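Planning and Budgeting for a Suturing Bench: Equipment Report

Submitted 17 Oct 2020

1. Purpose of this report

Our project group was asked to work out what it would take to keep the robotic suturing bench going for another year of student projects, and what should be bought first. The report covers instruments, practice tissue, suture, imaging and storage. It does not cover the robot arms themselves, which belong to the department and are paid for from a different budget.

We started from the purchase records for last year. They were not complete. Some items had been ordered through the general stores account and only turned up when we went through the delivery notes kept in the Fothergill room. Where we could not find a price we asked for a new quote.

2. What the bench is used for

The bench is used for two kinds of work. The first is training new students to drive the arms, mostly picking up a needle, passing it and tying a simple knot. The second is recording complete stitches for the Eden project, which needs a large number of similar attempts under similar conditions. The two uses want different things from the equipment. Training is hard on instruments and does not care much what the pad looks like. Recording is gentler, but a pad with too many old stitches in it cannot be used.
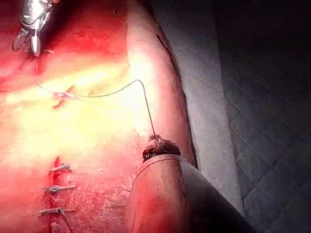
We found that most of the money last year went on things that get used up. This surprised the group, as the instruments were what everyone had complained about. A single pack of suture is cheap, but a student learning to tie knots can get through a pack in a morning, and a length that has been gripped many times by the jaws begins to fray and has to be thrown away.

3. Instruments

The arms take wristed instruments which clip on at the end of the arm. Each has a limited life. The cables inside stretch, the wrist starts to feel slack, and after that the jaws no longer close where the operator expects. There is no exact point at which this happens and the log sheets were not good enough for us to work one out.

At present the bench has 2 working needle drivers and no spare. If one fails, both kinds of work stop until a replacement arrives. We asked two suppliers for quotes. Lirkiline offers new instruments with a short warranty, and Wasemberg offers refurbished ones at a lower price with no warranty at all. Delivery from Lirkiline was quoted as up to 7 weeks, which would be most of a term.

We compared three plans:

Plan A: buy nothing now and replace when something breaks. Lowest spend this year, but a failure early in the term would leave the Eden recordings unfinished.

Plan B: buy one new spare from Lirkiline and keep it in the box until needed. Costs more at the start, but the waiting time is taken out.

Plan C: buy refurbished instruments from Wasemberg for training, and keep the present ones for recording.

The group preferred Plan C at first. On going back through the training sessions we decided that worn instruments are a poor choice for beginners, who cannot yet tell a slack wrist from their own mistake. Our recommendation is therefore Plan B, with Plan C looked at again when Wasemberg can say how its instruments are tested before sale.

4. Practice tissue and pads

Two types of surface were considered, moulded synthetic pads and animal tissue from a butcher.

Synthetic pads keep well, need no fridge and can be left out between sessions. Against this, a cut made in a pad stays there, and after a while the clear space between old cuts becomes too small to work in. The pads also tear if the needle is pulled upwards instead of following its curve.

Animal tissue is cheaper per session and behaves more like the real thing when the thread is pulled tight. It has to be bought fresh, kept cold and disposed of properly, and the bench has to be cleaned afterwards. The disposal charge was missing from last year's budget and had been paid out of the cleaning line. We have put it in as its own item.

A shared calendar for tissue sessions would save some waste. Last year a piece was sometimes bought for one short session and then thrown out when another student could have used it later that day.

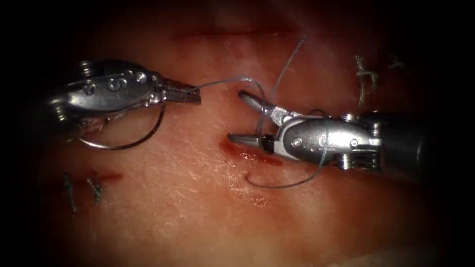 5. Suture and needles

We recommend buying suture with the needle already attached, in boxes, at the start of each term. Loose thread was tried last year to save money. It took longer to prepare, and the needles were easily lost. The Eden project also asks that the same thickness and colour of thread be used throughout, so mixed boxes should be avoided even when they are on offer.

Students should cut the thread to a set length before starting. A long thread gets caught round the instruments and most of the session is then spent freeing it. We suggest fixing a measuring strip to the bench, which costs almost nothing.

Used needles go in the sharps bin. A new bin is needed each term and this is now in the budget.

6. Imaging and lighting

No new cameras are requested. The present ones are good enough for the work planned. We do ask for a second adjustable lamp with a dimmer, as glare from shiny surfaces makes it hard to judge depth. A sheet of diffusing film over the lamp should be tried first, and the lamp only ordered if the film does not help.

7. Budget summary

The group was given a limit of £1,000 for everything apart from the spare instrument, which would have to go to the department as a separate request. Within that limit we put the items in the following order:

Suture with attached needles, both terms
Synthetic pads
Animal tissue and disposal
Sharps bins and cleaning supplies
Diffusing film
Lamp with dimmer
Storage box with foam for instruments

If the total has to be cut, the storage box should go first and then the lamp. Suture should not be reduced, as the bench cannot be used without it.

8. Points still open

The quote from Lirkiline runs out at the end of October and will need to be renewed if the request for the spare has not been approved by then. We also need a firm figure from the Eden project for the number of recordings it expects, as the suture order depends on it. A new log sheet for instrument use has been drafted and is attached to the paper copy of this report.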